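Rollinitz Robotics Club
Minutes of the September meeting, simulation group

Meeting opened at 4:15 p.m. in the computer lab. Quorum present. Minutes of the previous meeting approved with one correction: the license for the physics package runs to the end of the school year, not the calendar year.

1. Status of the kitchen task

The group working on the Takby entry reported on the two-handed tabletop task. The counter scene now loads on all lab machines except the one by the door, which still has the old graphics driver. Both arms respond to the headset and gloves. Finger tracking on the left glove drifts after several minutes of use and has to be re-zeroed between runs.

Takby requires 1000 simulated episodes per team, split between driven episodes and ones generated by script. The club has 700 on the server. Of these, 11 have corrupt joint logs and will be deleted. It was agreed not to repair them.

2. Scene and camera

The head camera view was reviewed on the projector. The marble texture was accepted as is. One member asked for a plainer counter so that the small dish on the cutting board would stand out more. Against this, the rules call for varied surfaces, and a plain one is already on the list for the second scene. No change made.
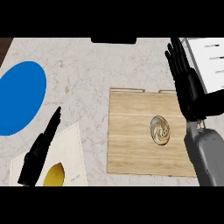 Starting poses were discussed at length. At present every episode begins from the same arm position, and the trained policy does poorly when the arms start anywhere else. Proposal: randomize both wrists at reset within a fixed range, and reject any start in which a hand touches the board. Carried, with one abstention. The range is to be kept in the config file – it is currently typed into the reset script in two places, with different values.

3. Training runs

Three training runs were completed on the Patilo workstation. The first two used the wrong action scaling and are void. The third finished overnight and will be evaluated before the next meeting. Checkpoints are filling the shared drive. From now on only the last checkpoint and the best one are kept.

4. Sisodia loan

The loan form for the Sisodia hand has been returned unsigned. The school office wants the replacement value stated on it. The form will be resubmitted. Work stays in simulation until it is approved.

5. Actions

Delete corrupt episodes and update the index file – data group.
Move reset range to config, add contact check – simulation group.
Update driver on the door machine – lab monitor.
Resubmit loan form with value – secretary.

6. Other business

Headset batteries are to be put on charge after every session. The request for a second pair of gloves was deferred.

Meeting closed at 5:20 p.m.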